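The stop that didn't stop

May 17, 2018

Quick one tonight, I have to be up early, but I want this written down before I start remembering it in a way that makes me look better.

Short version: arm kept moving after I hit the pause. Not far. Not fast. Nobody hurt. One cracked bin and a bent cable clip, and a long evening at Vinville with the lid off the controller box.

Longer version. We had been running the sorting job since lunch. Pick, lift, drop in a bin, go back. Seraina Prantl was on the laptop, I was on the pause button, and Gillespie Crichton was on the phone with Claeys about something else entirely (invoices, I think). The counter said 1,254 moves when it went wrong. I wrote that on my hand, which is why I still know it.

What happened: arm comes across, drops low, starts to drift toward the bins on the window side. I hit pause. Screen goes to PAUSED, big letters. Arm carries on. Clips the bin. Carries on a bit more. Seraina kills it from the wall switch. Then it sagged, slowly, the way it does without power, and I stood there still pushing a button that had done nothing. 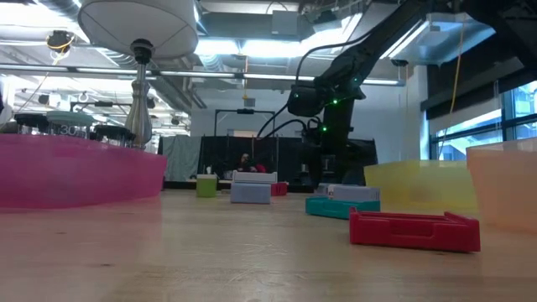 Pause is a request, that's the part I had let myself forget. The laptop asks the controller nicely, the controller finishes whatever is in its queue, then it holds. Normally the queue is tiny and you can't tell. The stop is different, it cuts the drives, and we'd all gotten lazy about using the stop because the restart takes forever and you have to home everything again. Also, green lights. The joints glow green, one on the wrist and another lower down the arm, and after enough hours I was reading them as "all fine". I've stopped trusting them for that. They tell me the joint has power and is talking. I want something that tells me the queue is empty, and I don't have it yet.

So we pulled the log. Seraina found it before I'd even got my glasses on. The queue normally holds 2 moves. At the time of the hit it held 55. Fifty-five! The script was sending a new target every time the wrist camera gave it a new guess, and the guess was jumping all over, so it just kept stuffing moves in. Every one was legal on its own. All inside the limits. Nothing to trip a fault on, so no fault.

Why was the guess jumping? My first idea was the lighting, because it's always the lighting. Second idea was the Korel update from last November that we never really tested. Gillespie's idea was that we had bumped the camera bracket. We checked the bracket, it was fine, tight as anything. Rolled back the update, same thing. Ok, so then we did what we should of done at the start and looked at the pictures. 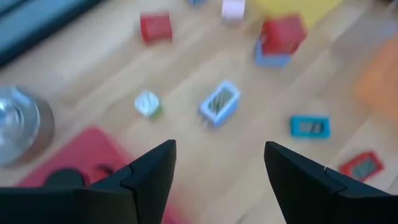 Blur, loads of it. The script is supposed to throw away any picture taken while the arm is moving above a set speed, and that check was comparing against the wrong number. Degrees in one place, radians in the other, my code, my fault. So nothing ever got thrown away and the finder was doing its best on mush. You can see how it would struggle. The fingers come out pretty crisp while everything toward the top is smeared, and the red block sitting on the light blue one has such soft edges that I can believe it was called one block in one picture and two in the next. The hollow ones were worse in the log. It would pick the rim, then the hole, then the rim, and each change of mind was another move in the queue.

Then I looked for when the check broke. It broke when I "cleaned up" the units file. I remember being pleased with that clean up.

Things changed tonight:

Queue is capped at 6. If it fills, the arm stops and complains.

Pause now flushes the queue before it holds. Tested this over and over with the speed way down, Seraina calling out random moments for me to hit it. Stopped every time. Will do it again at full speed tomorrow with everyone well back.

Blur check fixed, and there's a test for it now so the next tidy-minded idiot gets caught.

If it does anything weird, use the stop. Not the pause. I don't care how long homing takes.

Not changed yet: the bin. It's cracked down one corner and I've taped it. Gillespie says order two. Bornine had them cheap last time, I'll look.

One more thing, mostly for me. When it didn't pause, I pressed pause again. And again. The stop was right there, closer to me than the coffee, and my hand never went to it. Some part of me was busy arguing with the screen becuase the screen said PAUSED. If Seraina had been getting a drink I think I'd have stood there for all 55 moves. We're going to practice it, same as a fire drill, someone shouts and you hit the stop, no thinking. Feels silly. Doing it anyway.

Also need to write to the Korel people and say sorry about the email I sent at seven, which blamed their update and was not my nicest.

Bed.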